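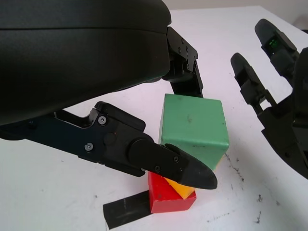 Walkers wanted for a year of noticing things along the Irkent

I've been writing a little column about the path beside the Irkent for longer than I care to admit, and I've reached the point where I need more eyes than the two I've got. So I'm looking for 22 people who like a slow walk and don't mind scribbling afterward.

The plan is simple enough. You pick a stretch of the river between the Hamska footbridge and the old mill at Ankrah, you walk it once a month, and you send me a page about what you came across. Birds, mud, the first catkins, a conversation with a man and his dog, a grumble about the stile – I'll take any of it. At the end I'd like to stitch the best bits into a booklet called The Irkent Year, and everybody who sends in pages gets a copy and their name in the back.

You don't need to be a naturalist. I'm certainly not one (I mixed up a heron and a fence post last winter and put it in print, and I still get mail). What I'd love is people who see the place differently from me. If you fish, if you push a stroller, if you moved here last fall and can't name a single tree, please write! I'm short on early risers too. My column has hardly ever seen the river before ten, and I'm told it's lovely.

What I'm asking for:

One walk a month, any time that suits you, in whatever weather you can stand.
One page of notes, typed or handwritten. My limit is 321 words, which is the size of the box my column has always had to fit in, and I've grown fond of it.
A photo or a sketch if you feel like it. No pressure at all.

The longest stretch is the one past the Ankrah meadows, and it gets very wet underfoot, so tell me if you have decent boots and I'll put you down for that. The Hamska end is paved and flat and works fine for wheels. There are benches there as well, though one of them leans.

You have to be 21 or over to sign up on your own. Younger folks are very welcome with a parent or grandparent along, and you can send one page between you or one each.

There's no pay, I'm afraid, but I do cover bus fare on the 94 if you're coming out from town. Hang on to your tickets. We'll also meet up before the first walk for soup and a look at the map, and I'll send the details once I know who's coming.

To put your name in, write me a few lines about the last thing you noticed outdoors and which end of the river you'd like. Leave it at the counter in the Hamska library, in an envelope marked River Walkers. Please get it to me before the end of January and put a phone number on it – I forgot to ask for those last time and spent ages tracking people down.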